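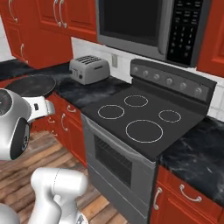

4. Setting Up a Settlement Record

A settlement record holds the history of one village, hamlet or farm cluster. Parcels, buildings, households and sources are all attached to it, so it has to exist before anything else is entered. The steps below apply to Pleline Desk with the Sikavine map layer installed. If the layer is missing, go back to section 3 and install it first.

You will need:
- an editor account (a reader account can view records but cannot save them)
- at least one dated source that names the settlement
- the collection code issued by your records office

4.1 Create the record

1. Open the Places tab and select New > Settlement.
2. Type the collection code in the first field. The code cannot be changed after the first save.
3. Enter the main name. Use the spelling in current official use, even when the older sources disagree with it.
4. Under Other Names, enter each historical spelling on its own line, followed by the year of the earliest source in which it appears. Do not correct the spelling of the source.
5. Choose a settlement type. If the type changed over time (for example, a seasonal fishing camp that became a permanent village), choose the later type and enter the earlier one under Phases.
6. Select Save as Draft.

Note: The record number appears only after the first save. Write it on the paper index card if your office still keeps one.

4.2 Enter the founding date

The founding date is stored as a range.

1. In Earliest, enter the first year in which the settlement could have existed.
2. In Latest, enter the year of the first source that proves it did.
3. If the source gives only a century, check Century Only and leave both year fields blank.
4. Set Basis to Document, Map, Excavation or Tradition.

Caution: Do not use Tradition together with a single year. The program accepts the entry, but the record will be left out of the timeline export and no warning is shown.

A land grant that names a place proves only that the name was in use. Where a grant is the sole source, set Basis to Document and add the words "name only" in the comment field.

4.3 Draw the boundary

1. Switch to the Map tab. The Sikavine layer loads at the parish level.
2. Select Trace and click along the boundary. Double-click to close the shape.
3. For a coast or riverbank, select Follow Water and pick the survey that matches the period. Shorelines move, and the modern line is wrong for most early records.
4. Assign the shape to a phase. A shape with no phase is treated as modern.

A boundary may have up to 2000 points. Larger shapes are simplified when saved, which can shift corners that fall on a neighboring parcel. If this happens, split the boundary into two shapes and join them under Phases.

4.4 Attach sources

1. Open the Sources tab and select Attach.
2. Search by title, shelf mark or compiler. Entries from the James transcripts are listed by folio.
3. Enter the page or folio. Leave the field blank only for single-sheet items.
4. Grade the source A (seen in the original), B (seen in copy) or C (cited by another author).
5. Repeat for each source. The source note for each is limited to 3000 characters, including spaces.

Note: Records imported from Unus carry no grade. They appear in gray and must be graded one at a time. Bulk grading was removed from the import screen after Jui-lin Yen's review found grade A assigned to items that had been read only in copy.

4.5 Check and publish

1. Select Tools > Check Record.
2. Clear every item marked Error. Items marked Query may be left if a comment is added.
3. Select Send to Reviewer and choose a name from the list. Coastal parishes go to Nia Humphreys, all others to Marion Pringle.
4. When the record is returned, open it and select Publish.

If the check stops at message 183, two phases overlap. Open Phases, sort by start year, and adjust the end of the earlier phase. The same message appears when a phase has an end year but no start year.

Caution: Publishing locks the Other Names list. To add a spelling later, use Amend, which keeps the earlier version on file.

Section last revised 2018-10-27 by Efa Wogan. Continue to section 5, Households and Occupations.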